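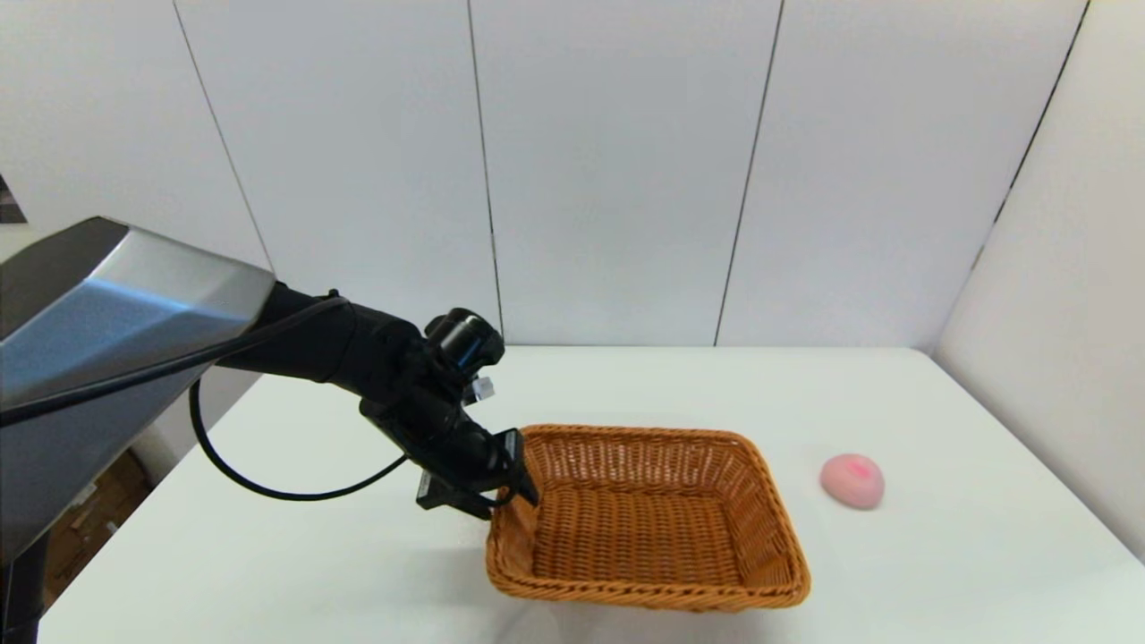

Left arm at the basket position, cable loop resting on the table

Gripper cable on left arm hangs down to the table: how should it be routed?
Posted by Dela Quansah in Arms and Grippers

Our department operates a two-arm Imar unit in a white panel enclosure, where it is used for placing small objects into a wicker basket. I assumed responsibility for the cell in January and have a concern about the gripper cable on the left arm.

The cable runs along the top of the arm, leaves it ahead of the wrist, and hangs in a wide loop before it comes back up near the gripper. When the gripper is at the rim of the basket, the loop lies across the table. A small clip is attached near the wrist joint, but I do not know whether it was meant to hold this cable or was left from earlier work. The written record for the cell does not mention it.

On 2 occasions the gripper has stopped responding partway through a cycle. Each time the controller showed error 215, and the gripper worked normally after a restart. I would like to know whether the loop should be shortened, how much free length the wrist requires, and whether the error is likely to be connected.

16 people follow this topic

Sofia Galanis

The free length should be set by the movement of the wrist. It should not be set by how the cable looks in one position. I recommend the following procedure.

Remove the basket and any loose objects from the table. Put the arm in hand-guided mode at reduced speed, with a second person at the stop button. Turn the wrist slowly to each end of its range and note the position in which the loop is tightest. At that position the cable should still show a gentle curve at the gripper connector. If it pulls straight, there is already too little slack and nothing should be taken out.

If there is length to spare, move it back toward the shoulder and secure it along the upper part of the arm with hook-and-loop straps. Plastic ties pulled tight will mark the jacket and in time damage the wires inside. Leave the last strap a hand's width short of the wrist joint so that the cable can roll as the joint turns. Repeat the full wrist movement before returning the cell to service.

With regard to the error, I would inspect the connector at the gripper first. A loop that drags on the table or catches on a basket rim pulls on that connector in every cycle. Switch off the power, unplug it, look for bent pins or a cracked latch, and seat it again firmly.

Oluf Thoroddsen

Ours did the same. New cable, no more errors. I would simply replace it.

Apostolos Vasilakis

I agree with the procedure given by Ms. Galanis and would add two points.

First, please check the taught positions after the cable has been moved. On our unit the approach to the container had been taught with a high path so that the loop would clear the rim. Once the cable was secured, that path was no longer needed, and we taught it again.

Second, replacement should not be the first step. We fitted a new cable at around 805 cycles, and the fault came back because the connector latch was worn. A new cable hung in the same manner will be subject to the same pull.

Please also enter the strap positions in the cell record, with a photograph, for whoever looks after the unit next.

Dela Quansah

Thank you all. The connector will be inspected at the next scheduled stop, and I will post the result under this topic.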